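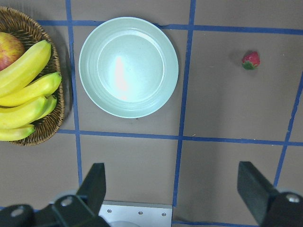

Fruit at the office: what changes in October

Dear colleagues, many of you answered the survey on snacks in the kitchen, and I thank you for it. We received 223 answers from the two buildings. The most frequent wish was simple: more fruit, and delivered earlier in the day.

From October our supplier will be Fudano, a small company which works with growers in the region. They will bring the fruit before 8 a.m. to the second floor kitchen and to the reception of the Vullia building. Until now the delivery came after lunch, when half of the people were already in meetings.

The monthly budget is 731 dollars for both buildings together. For this price we get apples and bananas all year, and one seasonal fruit that Fudano chooses. Kanchan Khurana asked for grapes, but they spoil quickly and we will try them only in small quantity.

Please wash the apples before you eat them – they arrive unwashed. Bananas which become too brown can go in the freezer, in the box with the green lid. Hervé Vidal uses them for his banana bread, and he promised to share the recipe in the next newsletter.

If you have an allergy or another wish, write to Poonam Uniyal at the front desk. The coffee machine question is still open, and I will write about it when we have the offer from Ollel.

Mamta Kashyap, Office Services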